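Speaker notes - Choosing a camera and controller for the automated driving platform

Search this site Enter keyword Go

Opening (slide 1). Good morning, and thank you for coming. The talk covers the comparison of two forward cameras and two steering controllers carried out by the vehicle automation group at Lirton between February and June. Please hold longer questions until the end.

Slide 2. The public road portion of the work. Allow the audience a moment before continuing.

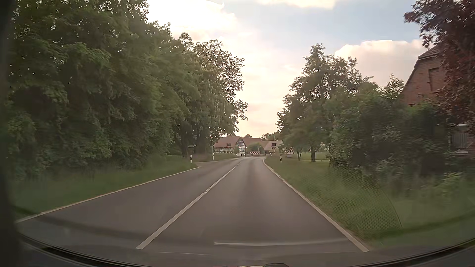
Views through the windshield on public roads.
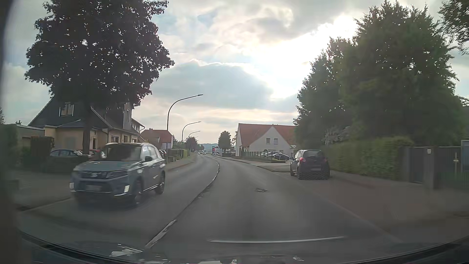 Slide 3. State the question plainly. The existing platform used a Hellwig camera paired with the Drusalex controller. The group was asked whether either unit should be replaced before the next budget period. Each camera was therefore run with each controller, and the order of the runs was changed from one session to the next.

Slide 4. Method. The test route was driven 40 times. A trained driver kept both hands on the wheel at all times, and the controller's steering commands were recorded without being sent to the steering motor. Closed-loop tests, in which the controller did steer, were held only on the private track. Stress this point - it was the first question raised at the internal review.

Slide 5. Camera results. From the recordings, 3899 images were selected and labeled by hand. The Jiltitex camera found the lane edges more often in low sun and under heavy tree shade. The Hellwig camera gave steadier results on worn center lines. Reflections on the glass troubled both units, and a matte cover on the dashboard reduced the problem for both. (If time is short, skip the second chart.)

Slide 6. Controller results. The Drusalex unit responded sooner at the start of a bend, but it made small corrections on straight sections that passengers on the track described as tiring. The Lirton in-house controller was smoother and slower. On the tightest track curve it left the lane in six runs, all of them at the highest test speed. Do not present this as a failure of the design; the look-ahead distance had been set for wider roads.

Slide 7. Limits. All road sessions took place in daylight. Snow and heavy rain were not covered. The camera mount was replaced once during the program, and calibration was repeated before testing resumed.

Slide 8. Recommendation. Adopt the Jiltitex camera, keep the Drusalex controller for the present, and repeat the track tests with a longer filter setting. The full report is filed under number 1671 and may be requested from the group office.

Questions. Have the cost table ready as a backup slide.

Related items
Mounting a forward camera: notes on vibration
Drusalex controller: setup checklist
Track safety rules for closed-loop tests
Labeling guide for lane edges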